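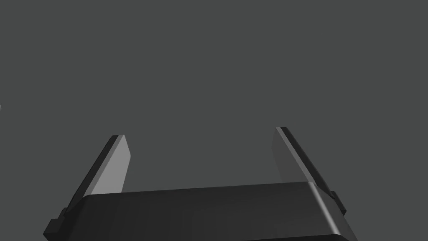 Charcoal gray, matte

Dark gray paint shows shiny stripes from the side

castulo_home

Good evening to all. I have painted one wall of my living room in a dark matte gray, with a roller, two coats. From the front it looks very nice. But when I stand near the door and look along the wall, I see long stripes which are more shiny than the rest. The wall is 96 inches high and the stripes go almost from top to bottom.

The paint is Ranov interior matte. I waited overnight between the coats, as it is written on the can. The wall was white before and I did not use a primer, because the seller at Parry told me it is not necessary over old paint in good condition.
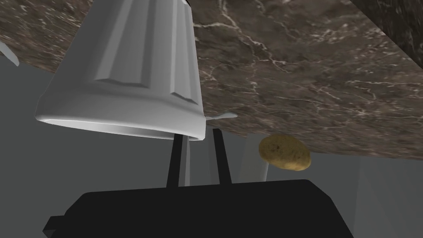

I also changed the lamps in the same week, to 3000 K, and I am not sure if the stripes are from the paint or if the new light only makes them easier to see. In the morning they are still there, but weaker. My wife does not see them unless I show her where to look.

My questions are two. Can I repair only the stripes, or must I paint the full wall again? And would a sponge or a fine sandpaper help before it?

Flornetti

It is called flashing and it is very common with dark matte colors. Usually the edge of the paint was already half dry when you came back over it with the roller. Please do not touch up only the stripes. I tried this in my hallway last June and I received darker spots on top of the stripes — after that I had to do everything again anyway.

Work from one corner to the other without a pause, and keep the edge wet. Load the roller well and do not press it hard. At the end of each section, go over it one time very lightly from ceiling to floor, always in the same direction. Close the windows while you paint, and turn off the heating if you can.
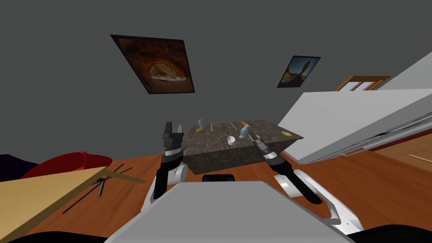
Abundio Ledesma

I agree with the full coat, but I would check the roller first. A cheap one with short hair leaves exactly such lines with dark paint. I paid about 60 for a good frame and two covers and I do not regret it.

About the sandpaper: only if you feel a ridge with your hand. Use a fine one, move it softly, then wipe away the dust with a damp cloth and let the wall dry completely. If you rub matte paint too much without repainting, it becomes shiny in that place. 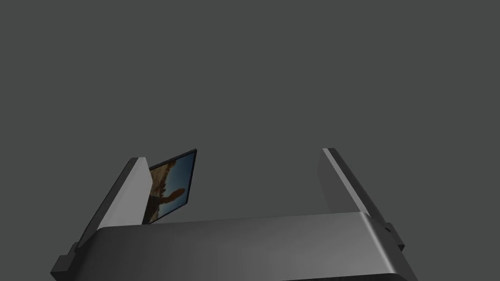
For the primer, the seller was probably right if the old paint was clean and not glossy. If you had filled some holes, those places drink more paint, and there you should put primer before the next coat. Stripes of full height do not look like filler to me.

Regarding the lamps, they do not make the stripes. A lamp close to the wall will show every small mistake, so look at the new coat in daylight also, when it is fully dry, before you put the furniture back.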